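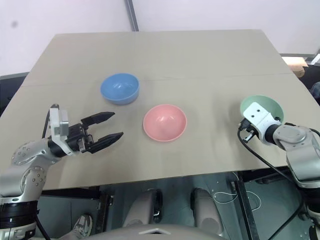 3 August 2022. Tipping bucket comparison, and finally some real rain to work with! The line of storms came over Zumier just after lunch and sat there, and both gauges on the mast logged straight through it. First pass at the numbers: the old gauge reads 57 mm for the event and the new Jekar reads 71. Same mast, same height, same storm. I love a gap that size, you can go digging in it. Catch area is the obvious first suspect. In principle any upright container will do for a gauge, even plastic bowls like the light blue one and the pink one on the table, as long as you know how wide the opening is and you divide by the right area. So I went back and measured both funnels across the rim, two directions each. Both match their spec sheets. Not the area, then.

Next guess was the bucket itself. In heavy rain a tipping bucket loses a little water every time it swings, and the old one has a slow tip. Ran the drip test at a gentle rate and it came out nearly perfect. Opened the valve all the way and the old gauge started to fall behind, and the harder I pushed it the worse it got. The Jekar drifted too but much less. Plots are in the Later folder (yes, the project is still called Later, we can rename it when there's a paper).

Search this notebook Go

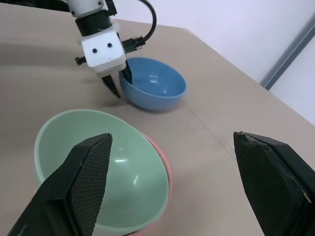 The part I can't square yet is the timing. If it were only bucket loss, the two records should split during the heaviest burst and run side by side the rest of the time. They do split in the burst, beautifully, but the old gauge is also low in the first 20 minutes, when it was barely more than drizzle. Something is holding water back at the start. Wet the funnel with a spray bottle and watched: drops hang on the inside wall for ages before they run. Old finish, probably gone rough. The newer funnel sheds them right away. Small effect, but it would show in light rain, and light rain is most of what we get outside storm season.

Also the logger clock was 11 seconds off. Doesn't matter for totals. Fixed it anyway.
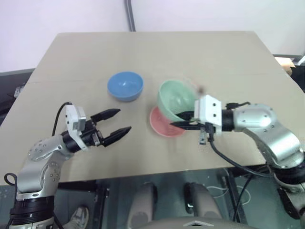

One reply on the shared copy asks whether I checked the mesh for grit before blaming the finish, as the gauge at Goodall read low all last December with a half-plugged screen and looked fine from outside. Fair point, and no, I didn't! The mesh came out with the funnel and I set it aside without looking. Going back out with a hand lens.

To do:
- look at mesh, rinse, repeat the slow drip
- wax half of the old funnel and spray again
- correction curve for the old bucket, use the full valve range
- ask Goodall for their raw tip times
- leave both gauges up, more storms on the way I hope

Share this entry 11
Get new entries by email. Sign up
We use cookies to remember your settings. OK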